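招募厨房整理与备餐活动参加者

大家好，我是 Nusrat Mengal，在 Sillalance 工作室负责日常活动的安排。中文不是我的母语，如果文字里有不自然的地方，请多多原谅，也欢迎写信告诉我。

我们现在为“Plornico 厨房桌面”活动招募参加者。活动的内容很普通：在一个家庭大小的厨房里，把台面上的东西拿出来、使用、再放回原来的位置。我们想了解不同的人怎样安排自己的台面，哪些东西习惯放在手边，哪些东西愿意推到墙边去。所以您不需要会做复杂的菜，也不需要有餐饮业的经验。

活动分为两个部分。第一部分是备餐，您会在砧板上摆放食材，把盘子装好，按照一张简单的卡片完成早餐或者午后点心。部分食材是玩具，我们只关心摆放的顺序和位置。第二部分是整理，您可以完全按照自己家里的习惯，重新安排罐子、杯子和小电器。两部分之间有休息时间，我们准备茶和饼干。

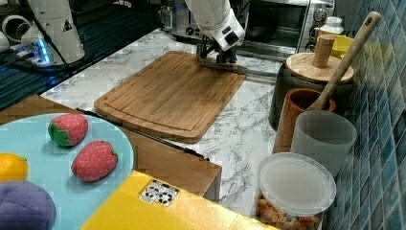 台面一角：竹砧板、小烤箱、装彩色意面的盒子，左下是放着草莓玩具的浅蓝色盘子。

砧板和木铲这一类东西，请不要放进水里泡，用湿布擦过以后再用干布擦一次就可以。台面是白色带灰色纹路的，颜色深的酱汁请尽快擦掉。带盖子的盒子在整理的时候可以移动，但是请不要把里面的东西倒出来混在一起，上一次我们用了整个下午才把意面按颜色分开。

我们希望参加者符合以下的条件：
年满18岁，可以站立工作一个小时以上。
平时自己在家做饭或者收拾厨房，左手习惯的人也非常欢迎。
能够阅读简单的中文或者英文卡片。
对面粉和坚果没有严重的过敏。
参加当天不涂指甲油，不戴戒指和手链。

每位参加者一共来3次，每次一个半小时，时间在四月里面，具体的日子我们会和您商量，平日晚上也可以。完成全部的3次以后，报酬是600元，另外每次有100元的交通补贴，当天支付。如果您只能来一次或者两次，请在报名时先说明，我们会把您放在候补名单里，交通补贴照样支付，报酬按照次数计算。

地点在 Kramer 楼一层，从正门进来以后向左走，门上贴着1576的号码。楼下不方便停车，建议乘坐公共交通。厨房里请穿平底鞋，围裙由我们提供，长头发请扎起来。

报名的方法：请写一封短的邮件给我的同事 Fulgencio Rivas，邮件标题写“厨房桌面报名”。内容请包括您的姓名、年龄、联系电话、方便的时间段，还有两三句话介绍您家里的厨房是什么样子。比如台面大不大，调料放在哪里，烤箱常用还是不常用。这几句话不是考试，写得随便一点没有关系，我们会参考它来安排您的组别。

我们收到邮件以后，会在五个工作日之内回复。如果没有收到回复，请先看一下垃圾邮件，然后再写一次。以前参加过 Wetov 整理活动的朋友也可以报名，只要在邮件里写明参加的是哪一次。

您提供的个人信息只用于联系和支付，活动结束以后会删除。中途不想继续，随时可以告诉我们，不需要说明理由，已经完成的次数照常支付。

谢谢您花时间读完，期待和您在厨房里见面。

Nusrat Mengal
Sillalance 工作室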